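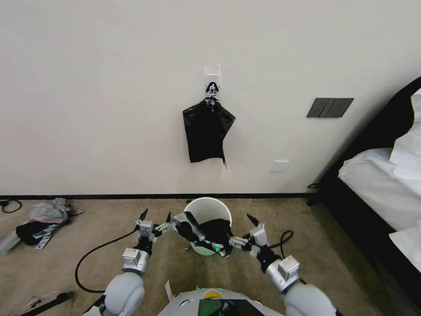 Jun 22, 2018

Finished the last episode of Drornbridge tonight, the second time in one week. I have now watched 85 episodes in a language which is not mine, and I believe my English is better for it, although I speak a little like a harbour inspector.

The morning was only forums. People are angry that the actress who plays the elder sister will leave before the new season. The magazine says she has signed for a film with Peñalver and that the two schedules did not agree. I read the interview slowly, with the dictionary beside me for "amicable". She said she was grateful to the crew and that she will miss the ferry. She did not say one word about the writers. I read it again after lunch and still she did not.
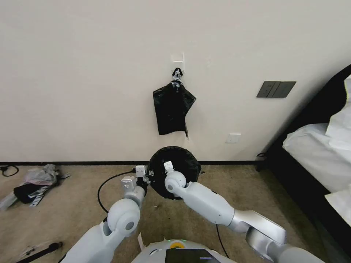 Bin against the wall, with the black liner.

In the afternoon I took the bus to Nondodton for the fan meeting at the old cinema. The ticket cost 18 dollars and it included a coffee, which was weak. I had seat 202, high in the balcony behind a pillar, so I saw the left half of the panel very well and the right half only when they leaned forward. The younger brother is shorter than I imagined. He was kind to everyone, even to the man who asked him three questions in one and then a fourth.

Nobody from the stage wanted to speak about the sister. The host said "we wish her all the best" and changed the colour of his voice, and then they showed the trailer. I wrote down two things from it: the lighthouse has a new door, and somebody is wearing her green coat. I could not see who. The lady next to me thought it was the doctor. I think the doctor is too tall for it. 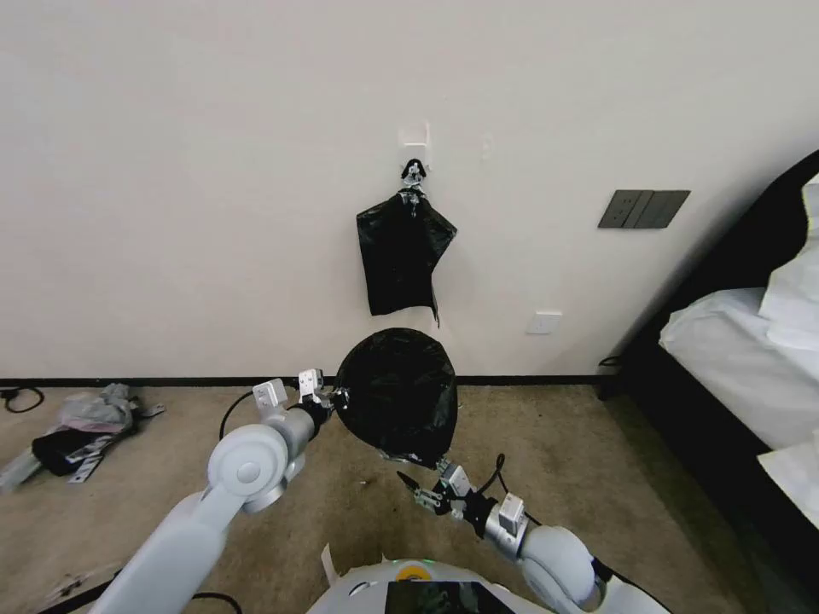 The coat is what I keep thinking about on the way home. In episode one it is on her shoulders in the rain, very elegant, and in the final episode she leaves it behind at the ferry office and walks out. The camera stays on it for a long time. It hangs all crumpled from one little hook on a plain wall, like the black garbage bag on the white hook, and even the lower corner on the right goes down to a thin point in the same way. I found it sad the first time. Tonight I found it a bit long, and I made tea while it was on the screen.

If they give the coat to another character I will be annoyed, but I will watch. I said the same in February when they moved the filming from Wundine, and I did not miss an episode after that.
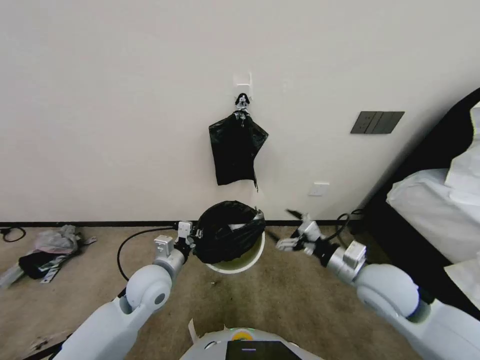

Black bag on its hook, beside the switches.

I posted my notes from the meeting on the forum at ten. Already one reply - a person says I have the door wrong and it is the same door, painted. I will look at the trailer again tomorrow. I also must find my old season one discs and return the library book.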